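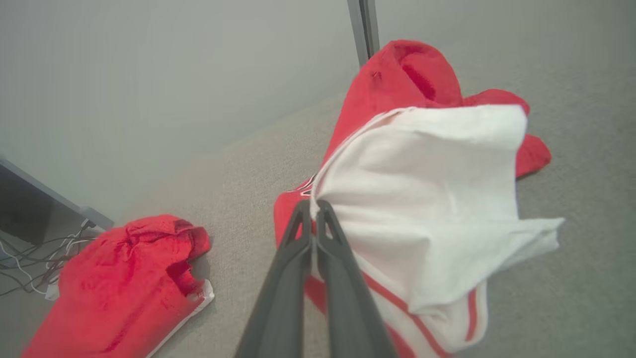 Why does the rear end step out after ten minutes on the carpet? The diff oil thins as it heats up, and the left rear tire is wearing faster than the right.

March, bench notes, 1/10 buggy

Ran the Podholm layout in the evening, doors opened 6:30. Three packs. First pack fine, second pack loose from the hairpin onward, third pack cut short when the front left hinge pin backed out. Found the pin, lost the clip.

Rear diff apart afterward. Oil was dark, one shim had a burr. Cleaned, new shim, refilled with the Skadard heavy. Weighed it this time before closing so the next rebuild can match. O-rings from the old kit, still soft enough.

Motor: timing back to where it was in the fall. Came off at 104 F by the temp gun on the last full pack, so there is room to go up a tooth on the pinion. Not doing that until the rear is sorted.

Laps, pack two: 11 clean ones before I clipped the pipe. Transponder dropped out twice. Moved it to the left side of the chassis, away from the motor wires.

Springs: Paquette set front and rear, one step softer in back than last month. Ride height was uneven by a hair, right rear low. Turned the collar half a turn and checked again on the glass.

Protora speed control log reads 3,141 entries, then stops. Memory full, I think. Cleared it. Firmware left alone.

To do:
hinge pin clips, a whole bag
tires, glue two sets and let them sit overnight
check left rear toe link, the ball cup is sloppy
charge the spare receiver pack

Dampers can wait. If anyone borrows the temp gun, put it back in the top drawer.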